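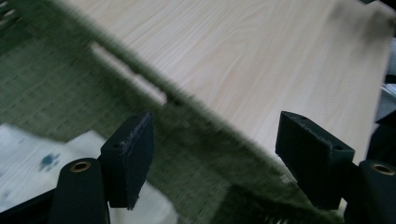 About Listent

By Kirstin Kinnear
10 January 2022

Listent is a small school in Drusbridge that teaches adults to tune and repair pianos. We have 29 students this year, four teachers, and a corridor full of uprights that people left to us in their wills, usually without asking.

The school was started by Caradog Gape, who had tuned for churches and dance halls all over the county and was tired of being the only person who would drive out to Urkstead. His plan was to train one assistant. He put a card in the window of the music shop and 11 people wrote back, so he rented the upper floor of a former seed warehouse. Pianos are heavy and the warehouse had no elevator. He moved downstairs the following July.

We still teach more or less what Caradog taught. The first term is all listening. You will sit with a tuning fork and one string until you can hear the beats slow down and stop, and you will go home and hear them in the refrigerator. Families have complained. In the second term you get a tuning lever and a piano that can't get any worse. After that come regulation, hammers, broken strings and the long business of finding a buzz, which is a picture frame on the far wall more often than it is anything in the piano.

The full course runs 90 weeks, part time, with classes on evenings and Saturdays. It used to be shorter. Then Vinh Nghiêm joined us to teach action repair and pointed out that our graduates could tune beautifully but went pale if a key stuck. Vinh was right – he generally is, and he is fairly good about it.

Tamunoemi Garba teaches tuning by ear and runs the concert work, including the yearly visit to the Dagdag Hall, where the piano is excellent and the heating is not. Femi Oyewole looks after admissions and the workshop, and is the person to ask if you can't find the felt knife. I teach the business class: how to price a job, how to write an invoice, and how to tell someone kindly that Grandma's piano is now furniture.

We don't ask for any musical training. Some of our best tuners can't play a note past "Chopsticks," and a few of our worst were very fine pianists who kept stopping to enjoy themselves. You do need patience, decent hearing and a back that can put up with leaning.

Over 176 people have finished the course so far. Most of them tune for a living, or for part of one. Two opened a bakery together, and we get our rolls there.

Visitors are welcome on Saturday mornings. Please knock loudly – we're listening to something else.

Contact: Listent, Drusbridge | © 2022 Listent | Back to top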